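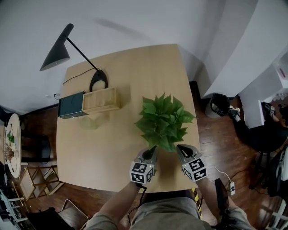

4.2 Placing the Nerkov moisture probe

The Nerkov probe reads soil moisture at root depth and reports to the Matgate hub every 90 minutes. Set the pot on a flat surface with access from all sides before starting. A square light-wood table with a leafy green potted plant on it, approached from the near edge, is a suitable arrangement.

Home > Guides > Indoor Plants > Support
Search guides Go

1. Push the probe into the soil 3 cm from the stem.
2. Hold the button until the LED blinks - then release.
3. Select "Add probe" on the hub and enter code 174.

Note: Readings settle overnight.

CAUTION: Do not force the probe against roots or stones.

Filed under: Sensors & Watering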